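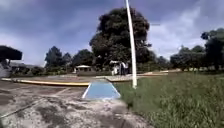

According to Kjell Engebretsen, the walking was the part of the job he had not expected to miss. Before the carts came he carried internal mail and lab samples across the Tredar site himself, and by his own account he knew most people in the outer buildings by first name. He now spends most of a shift at a desk in the dispatch room and goes outside when a cart has stopped and cannot get going again.

Figure 4. Plaza approach on the east route. The blue curb ramp is at the end of the yellow curb, with grass to the right.

5.2 From carrying to attending

The east route is 510 meters long and joins the Tredar main store to the Sarkier laboratory building. Under the old arrangement, couriers chose their own way across the grounds and often cut over the grass. The Skeltach carts keep to paved surfaces and can only change level at a ramp, so every trip on the east route passes the point shown in Figure 4. The concrete there is rough and stained, and grass reaches the pavement close to the ramp. None of this mattered much to a person on foot.

During the study period the carts made 1,629 trips on this route. The dispatch log records 103 stops that needed a member of staff to walk out. Most were short. The attendant checked the cart, moved it a little way by hand if needed, and pressed the release. Couriers called this "going out to the blue," even when the stop was somewhere else on the route.

We asked all the couriers to describe a normal shift before and after the change. Two things came up in nearly every interview. The first was that the work had become hard to plan. A courier used to know when the next round started. An attendant may sit for two hours and then be called out twice in ten minutes. Several said they had stopped taking breaks away from the dispatch room, although the site rules had not changed and no supervisor had asked them to.

The second was that the knowledge they used had shifted from people to surfaces. Attendants could tell us which stretches of pavement gave trouble after rain and where the grass needed cutting back. They passed this on to the grounds crew by phone, and the crew began to mow the edges of the route more often. That work does not appear in the Bondarchuk cost report, which counts only courier hours. The grounds supervisor told us it had been fitted into the existing schedule by leaving other areas longer.

Pay grades stayed the same. The job title changed from courier to route attendant in January, and the training was a single morning with the supplier. Two of the newer staff preferred the job as it is now, mainly for the lighter lifting. Engebretsen said he would keep doing it, but he had asked for one round a day on foot, to the lab and back. At the end of our fieldwork the request was still with his manager.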